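Home | Groups | Minutes | Contact
Print this page | E-mail this page

Josine Parents' Group – minutes, February 18, 2018
Chair: Fuad Hailu. Notes: Obsa Shiferaw.

1. Minutes of the November meeting
Agreed with one correction: the toddler session ends at 11.30.

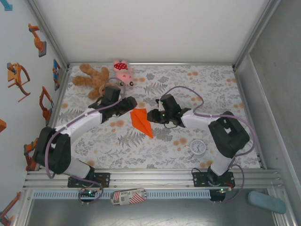

Plush toys at the back of the table.

2. Play dates
Families wishing to be matched return the short form, stating children's ages and any allergies. 14 forms received so far. Hosts set their own limit on numbers. Parents of under-fives stay throughout.
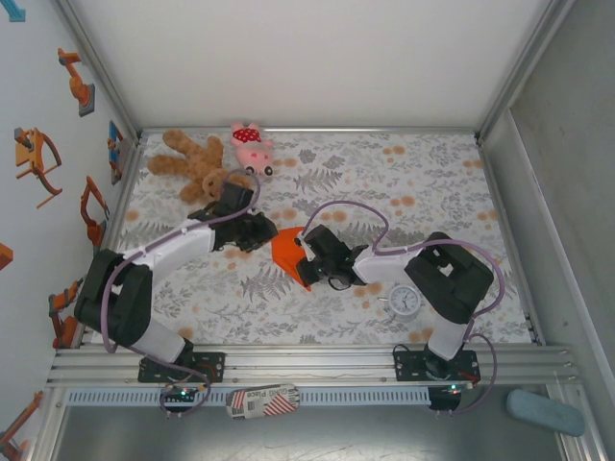
3. Summer picnic
Sandow field preferred to Després Park – fenced, with toilets. Hire is £119. Approved. F. Hailu to book.

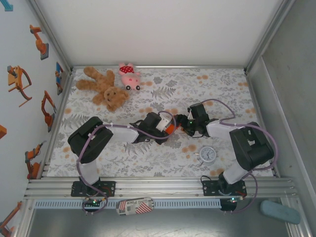 4. New families
Six have joined. Each to be paired with an existing member for the first term. O. Shiferaw to send the list.

5. Any other business
Lost coats to be cleared at the end of term.

Contact the group | © Josine Parents' Group | Back to top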